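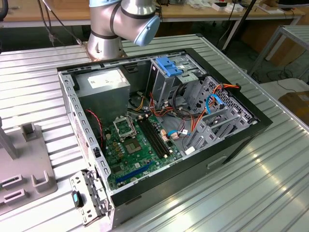 My old tower on its side, panel off

Ignacio Gallardo
Anyone know if this board is worth saving? I paid 40 bucks for the whole case. The CPU socket is open with no chip in it and both memory slots are empty, so I'd have to buy all of that. Would love a cheap machine for my kid's homework!

Chinyere Okoro
Look in the socket with a flashlight first (bent pins = walk away). If it's clean, find the model number and go used for the rest. And close that bracket before dust gets in!

Zerby
just get a laptop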